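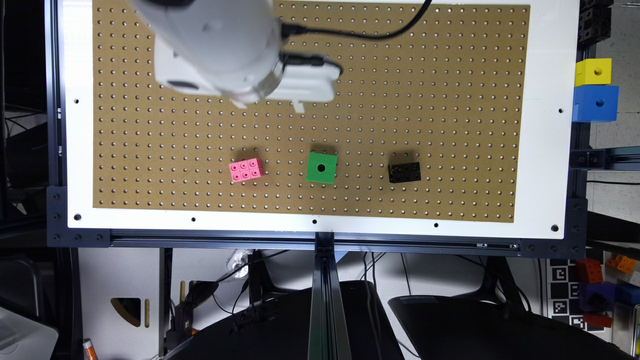 **Science du sol, séance 2 : texture, structure et eau**
Notes de cours – Elaheh Golestani. Travaux pratiques : Kayode Afolabi, salle 232.

On reprend là où on s'était arrêtés : la fosse est ouverte, on a rafraîchi la paroi au couteau, on a repéré les horizons à la couleur. Maintenant on met les mains dedans ! C'est la partie du cours que je préfère, parce qu'avec un peu de terre, une pissette et deux doigts, on apprend déjà énormément sur la façon dont un sol va se comporter en hiver et en été.

## La texture : de quoi est faite la terre fine

On appelle **terre fine** tout ce qui passe au tamis de 2 mm. Le reste (graviers, cailloux, pierres) forme les éléments grossiers, qu'on décrit à part. Attention, à part ne veut pas dire à la poubelle : un sol très caillouteux stocke moins d'eau par mètre cube, et un calcul de réserve qui oublie les cailloux est faux dès la première ligne.

Dans la terre fine, on distingue trois classes de particules minérales :

- **les sables**, visibles à l'œil nu pour les plus gros, qui grattent sous les doigts et crissent près de l'oreille ;
- **les limons**, doux, soyeux, qui laissent une poussière de talc sur la peau une fois secs ;
- **les argiles**, inférieures à 2 µm, collantes et plastiques à l'état humide, très dures à l'état sec.

Retenez bien que le mot « argile » a deux sens. Au sens granulométrique, c'est une taille. Au sens minéralogique, c'est une famille de silicates en feuillets (kaolinite, illite, smectites…). Les deux se recouvrent largement, mais on trouve aussi dans la fraction fine des oxydes de fer ou du quartz très finement divisé. Dans une copie, précisez duquel vous parlez.

La matière organique n'entre pas dans la texture. Elle fausse d'ailleurs le test tactile : un horizon de surface riche en humus paraît plus doux et plus limoneux qu'il ne l'est.

### Le test du boudin

1. Prendre une petite poignée de terre, retirer les cailloux et les racines.
2. Humidifier peu à peu et malaxer jusqu'à disparition des grumeaux. La terre doit coller légèrement, sans couler.
3. Rouler entre les paumes. Si aucun boudin ne se forme, la texture est sableuse.
4. Si le boudin se forme mais se fissure dès qu'on le courbe, on est plutôt dans les limons ou les textures intermédiaires.
5. S'il se referme en anneau sans casser, la terre est argileuse.

Malaxez longtemps ! L'erreur classique consiste à s'arrêter trop tôt : les microagrégats résistent, on sent du « sable » sous le pouce, et ce sable disparaît après une bonne minute de travail. Les terres rouges riches en oxydes de fer sont redoutables pour ça, on parle de pseudosables. Fatemeh Talebi vous en apportera un échantillon de Gesero, et je vous promets que tout le monde se trompe la première fois (moi comprise, il y a des années).

## La structure : comment les particules s'assemblent

Si la texture donne les briques, la structure donne la maison. Deux sols de texture identique peuvent se comporter de façon opposée selon l'arrangement des particules, et surtout selon la forme des vides qu'elles laissent entre elles.

| Structure | Aspect | Où on la rencontre souvent |
|---|---|---|
| Particulaire | grains sans cohésion | sables pauvres en humus |
| Massive | bloc continu, sans agrégats nets | limons tassés, semelles de labour |
| Grumeleuse | agrégats arrondis, poreux | surface des prairies, jardins |
| Polyédrique | agrégats anguleux, faces planes | horizons B argileux |
| Prismatique | colonnes verticales | argiles profondes à retrait |
| Lamellaire | feuillets horizontaux | croûtes, horizons compactés |

La structure grumeleuse, c'est un petit chef-d'œuvre de collaboration. Les racines fines enserrent les particules, les hyphes de champignons les ligotent, les bactéries sécrètent des polysaccharides qui font colle, et les vers de terre brassent argile et matière organique dans leur tube digestif. Le calcium joue aussi un rôle majeur : il permet aux argiles, chargées négativement, de floculer au lieu de rester dispersées. À l'inverse, un excès de sodium disperse les argiles, et la structure s'effondre à la première pluie.

On peut travailler toute sa vie sur ce sujet sans s'ennuyer une seconde.

### Tester la stabilité

Déposez un agrégat bien sec dans une coupelle d'eau et regardez. S'il garde sa forme, la structure est stable. S'il se défait en quelques instants, l'air piégé à l'intérieur l'a fait éclater : c'est l'**éclatement**, très fréquent dans les limons battants. Si un nuage laiteux se développe autour de lui, il y a **dispersion**, et on pensera tout de suite au sodium.

Faites le test en parallèle sur deux agrégats, l'un pris sous la haie, l'autre au milieu du champ. La comparaison sur la parcelle de Rashti vaut tous mes schémas au tableau !

## L'eau dans le sol

Un sol n'est pas un seau. L'eau y est retenue par des forces de capillarité et d'adsorption, d'autant plus fortes que les pores sont petits. C'est pourquoi une plante peut se flétrir dans une argile qui contient encore beaucoup d'eau : cette eau est là, mais les racines n'arrivent plus à l'extraire.

Trois états à connaître par cœur :

**Saturation.** Tous les pores sont remplis. Situation passagère dans un sol drainant ; si elle dure, l'oxygène manque, le fer se réduit et devient mobile, et les taches grises et rouille de l'hydromorphie apparaissent.

**Capacité au champ.** L'eau gravitaire s'est écoulée, les gros pores ont retrouvé de l'air et les pores fins restent pleins. Pour la plante, c'est l'état confortable.

**Point de flétrissement permanent.** On le fixe par convention à une succion de 15 bars. En dessous de cette teneur en eau, une plante de référence ne se redresse plus, même placée dans une atmosphère humide. C'est bien une convention : beaucoup d'espèces de milieux secs font nettement mieux.

La **réserve utile** est la différence entre les deux derniers états, multipliée par l'épaisseur explorée par les racines et corrigée de la part de cailloux :

> RU = (θcc – θpf) × épaisseur × (1 – fraction volumique de cailloux)

où θcc et θpf sont des teneurs *volumiques*. Si le laboratoire vous donne des teneurs massiques, il faut multiplier par la densité apparente. Je le répète chaque année et chaque année une copie sur deux l'oublie, alors encadrez-le en rouge.

On pourrait croire que les argiles offrent la plus grande réserve. Elles retiennent certes beaucoup d'eau à la capacité au champ, mais elles en gardent aussi beaucoup au point de flétrissement. Ce sont souvent les textures limoneuses qui s'en sortent le mieux, avec leur abondance de pores de taille moyenne. Les sables, eux, se vidangent vite et n'ont pas grand-chose à proposer ensuite.

### Infiltration et circulation

La vitesse à laquelle l'eau entre dans le sol dépend surtout des gros pores : galeries de vers, anciens passages de racines, fentes de retrait. Ils représentent une faible part du volume total, et pourtant ils font presque tout le travail lors d'un orage. Le passage d'un engin lourd sur sol humide les écrase en premier. La porosité totale baisse peu, l'infiltration s'effondre. Voilà pourquoi une mesure de densité seule ne suffit jamais à juger un tassement.

Pensez aussi aux contrastes entre horizons. Une couche fine posée sur un gravier grossier retient l'eau à son contact, tant que la succion n'est pas devenue assez faible pour que l'eau passe dans les gros vides. Le résultat surprend tout le monde, y compris les jardiniers qui mettent des graviers au fond des pots en croyant améliorer le drainage.

## Un mot sur le pH

On y reviendra en séance 7, mais il faut déjà savoir le lire. Un pH eau de 7 est neutre ; au-dessous, l'aluminium peut devenir gênant quand l'acidité est forte ; au-dessus, surtout en sol calcaire, le fer et le phosphore deviennent moins disponibles. Le test à l'acide chlorhydrique dilué sur le terrain se fait sur la terre fine *et* sur les cailloux, séparément. Des cailloux qui moussent dans une terre qui ne mousse pas, ça raconte une décarbonatation en cours, et c'est passionnant à suivre du bas vers le haut du profil.

## À préparer pour les travaux pratiques

- Relire la fiche de description d'horizon distribuée par Kayode Afolabi.
- Apporter un échantillon de terre de chez vous, sec, dans un sac en papier. Notez la profondeur de prélèvement et ce qui poussait dessus.
- Faire le test du boudin à la maison et écrire votre verdict *avant* de venir. On le confrontera à la sédimentation en bocal.
- Calculer la réserve utile du profil de Rashti, horizon par horizon, en détaillant les unités.

Les binômes restent les mêmes, sauf Wen-hsiung Kao qui rejoint Mitra Shojaei. La sortie de terrain est prévue en mai ; prenez des bottes, et un vieux couteau dont la lame ne craint rien.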